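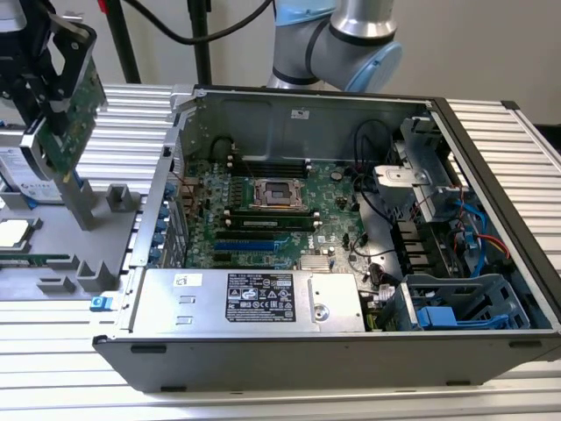 Anyone following the November edition of these notes should ignore its advice about card speed, according to Bridetti, who tried it and reports that the arm "posted the card like a gas bill". The speeds below replace it.

Dralgate Bench Cell: Set-up Guide
Section 5. Teaching the card insertion
Revised August 16, 2024

Before you start, finish Section 4 and park the second arm behind the case. Unplug the PC's power supply from the mains. The robot will not remind you, and it has no opinion on your fingers.

1. Lay the tower on its side, open side up, and push it against the end stops. Clamp it. A case that can be nudged will be nudged, usually at step 6.

2. Open the blue latches along the rear slots by hand. We did try teaching the arm to do this. There are now fewer latches on the spare case.

3. Load the card into the fixture tray and run PICK_CARD at 5 per cent speed. Keep a hand near the stop button and the other one out of the cell. 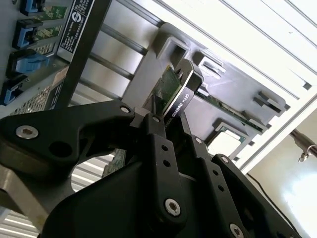
Grip force is set on the second page of the pendant, under Tool, and the factory value is meant for something sturdier than a graphics card. Start at the lowest setting and go up one notch at a time until the card stops swinging. Take hold by the metal bracket, as with the Quadro K620 here, and keep the fingers off the components on the green board. If the bracket creeps in the grip, clean the finger faces before you reach for more force.

4. Jog the card over the slot until its edge connector lines up by eye. Save this point as ABOVE_SLOT.

Note: the pendant will happily save a point with no name. You will then own a point called P2, and later another called P2_new, and after that you are on your own.

5. Lower the card in 2 mm steps. Watch the bracket as well as the connector, as the bracket usually touches something first.

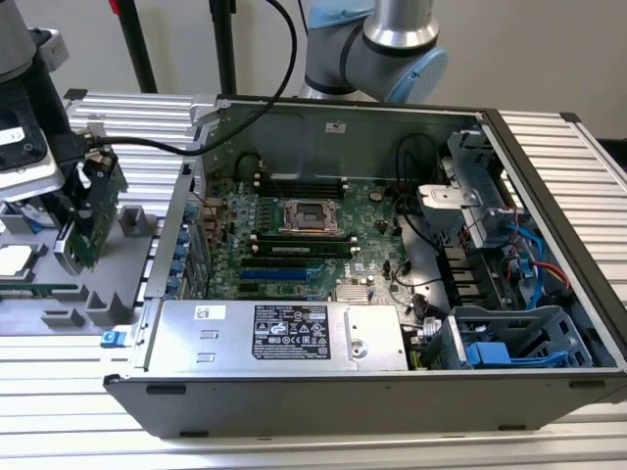
If it does touch, back up to ABOVE_SLOT and correct the angle there. Twisting the wrist while the card is partly in feels clever and costs a motherboard. Maes keeps a drawer of old office boards in the workshop for this reason; please take from the drawer and leave the good ones alone.

CAUTION: Do not lean on the case to help the card in. The force limit cannot tell your elbow from a seated connector.

6. Run the whole path dry, without a card, at 5 per cent. Then run it with one. Watch the drooping cable on each pass and stop if it catches.

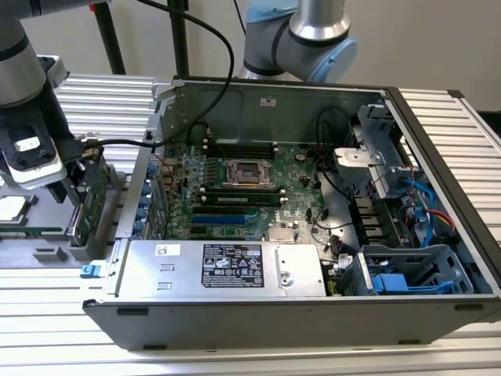

7. Save the program under your own name and copy it to the Brestano folder. Programs left on the pendant get overwritten by whoever is in next.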